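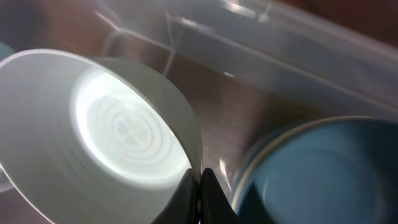 关于我们

首页 > 关于Adis

Adis 是一所做饭学校。不发厨师证,不培训开店,教的是家常饭。一个人吃的,两个人吃的,下班回来七点半还想吃口热的那种。

校舍在 Clusar 大楼二层,从侧门上楼,正门晚上六点以后就锁了。电梯有时候停,走楼梯也就两段。

怎么开始的

最早是晚上借别人的厨房,一口灶,一块砧板,来几个人教几个人。教的第一样是煮米饭,第二样是炒青菜。当时没名字,也没有收费标准,大家凑菜钱。后来人多了,借的地方站不下,才搬来 Clusar。Adis 这个名字是搬家那个星期定的,要填表,不能空着。

现在有 14 个灶位,一人一个,不拼。厨房加上前面吃饭的地方一共 820 平方尺,说大不大,洗菜的时候要排一下队。

到现在上过课的学员以经过了 3,000 人。有刚毕业搬出来住的,有退休以后才第一次自己开火的,也有做了二十年饭、只想把红烧肉弄明白的。都收。

课怎么上

入门课:六次课,每次两个半小时。米饭、粥、面、蛋、绿叶菜、一锅汤。顺序固定,中间插班不行,漏了一次可以跟下一期补。

四季课:三月换春季菜单,之后每季换一次。春天豆苗、蚕豆、春笋。夏天凉面、冬瓜、毛豆。秋冬炖的多,时间长,晚上那场会拖到九点半,赶末班车的请报名时备注。

带饭课:一次做三天的量。讲怎么放凉、怎么分装、哪些菜隔夜难吃。绿叶菜别带,讲过很多遍了。

刀工小课:一小时,只切。土豆、洋葱、姜、整鸡。刀用学校的,想带自己的也行,进门先交给老师看一眼,太钝的当场磨。

每节课做完坐下来吃。吃饭算上课时间,不赶人。

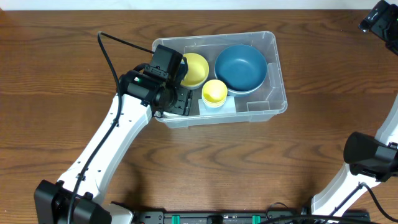 碗都收在透明盒里,蓝的大,黄的小一号

老师

全是自己天天做饭的人。有的在食堂干过,有的开过小馆子又关了,有的一直就是在家做。没有统一口味,同一道番茄炒蛋,两位老师放糖不放糖吵到现在。课表上会写是哪边的口味,北方、江浙、广东,自己挑。

新老师要先跟课,从洗菜备料跟起,跟满一季再单独带班。这条没有例外,做得再好也一样。教人跟做菜是两回事,火候看得懂的人不一定看得懂学生手忙脚乱在忙什么。

我们在意的几件事

菜要便宜。食谱里的东西,普通菜场买得到,买不到的我们会写替代。松露之类的没有,问过的人挺多,还是没有。

量要写清楚。"少许"、"适量"在讲义上能不写就不写。盐几克,水几毫升,火开到哪一格,锅烧多久。等手熟了再去掂量,那是后话。

糊了就糊了。锅泡上,重新来,料是多备的。第一次上课的同学总要道歉,不用道歉。

剩下的带走。请自备饭盒,学校也有卖的,成本价。

食材从哪来

蔬菜和豆制品主要由 Sinaga 送,每天早上到,到什么看天,所以菜单上的青菜偶尔会换。米面油自己采购,牌子不固定。肉类当天买当天用,不囤。素食的学员请报名时写明,锅和油分开。对花生、虾蟹、麸质过敏的一定要写,现场在说就来不及换料了。

奖助名额

每期入门课留两个免费位子,给手头紧的人。不用交证明,写几句情况就行,我们自己看。名额满了顺延下一期,不用重新申请。另外设了一笔食材基金,学员和街坊随意投,每满 1,000 元加开一场社区晚饭,谁都能来吃,吃完一起洗碗。上一场做的是白菜炖豆腐和葱油饼,饼不够,下次多和点面。

报名和请假

报名走 Fokix 预约页面,选课、选时间、付款都在上面。付完会收到一条确认,没收到先看垃圾箱,再给我们留言。电话白天常常没人接,都在灶前,听不见。

开课前一天中午之前可以改期,免费。过了中午料已经备了,改不了,可以转给朋友来上,说一声就行。

来上课穿平底鞋,长头发扎起来。围裙有。戒指手链放柜子里,柜子不上锁,贵重的别带。

孩子满十岁可以跟大人同灶上课,按一个灶位收。十岁以下的暂时没有课,在想,还没想好。

场地

上午厨房空着的时候可以租,开火或者不开火两种价。做过试菜、小型聚餐、单位活动。用完恢复原样,灶台擦干,垃圾带到楼下后门的绿桶。油烟机声音大,要录像的请先来听一听。

联系

留言写在预约页面最下面的格子里,晚上收课后统一回,一般九点以后。想先看看再决定的,下课前半小时上来就行,闻着味儿找,二层左手第二个门。

讲义勘误:春季第三课,酱油应为15毫升,印成50了。已经拿到旧版的同学请自己改一下。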